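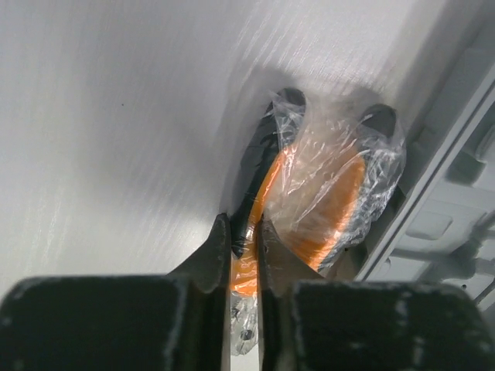
Okay, tool case tips for anybody putting a robot arm to work at the bench! I've been at this since January and my rules keep changing, but these have stuck.

Bag your cables before the arm goes near them. A bare coil snags on everything, and a bagged one gives the fingers something to pinch (leave a bit of loose bag at the end, you'll thank me). Keep your own hands out of reach until the arm is parked, every single time, even if it's only a quick nudge.

Give each tool one slot and stick with it. Molded cases are great for this. And close the blade on the utility knife all the way, please, before you hit start.
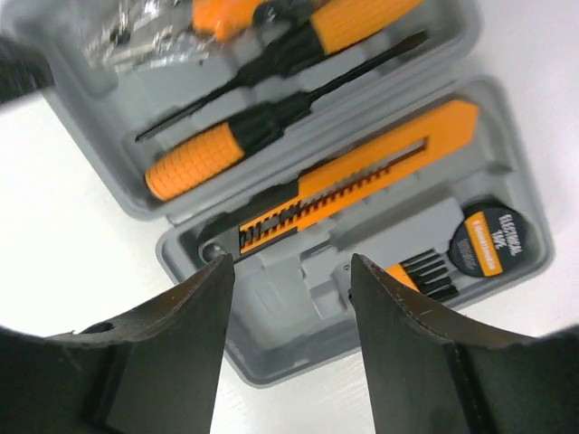

Mahlet Zeleke wrote in that she goes one further and takes the blade out altogether until the program has made 40 clean runs. I like that a lot, and I've started doing it too.

Slow is fine, by the way. I run new moves at 29 percent speed and keep the stop button by my left hand, where I can slap it without looking.

Wipe the finger pads at the end of the day, and check the edges for wear while you're down there. Grit on a pad ends up on your handles. 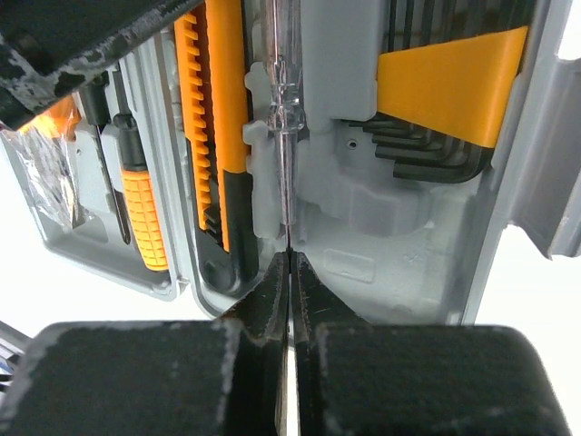 Stekum Home Workshop Club – Bench Safety Team

For skinny tools, line the fingers up straight with the shaft and come down slowly. Going in crooked pops the little clips (ask me how many I've glued back). Write every change in the log too, with your initials and the new speed, so the next person isn't guessing.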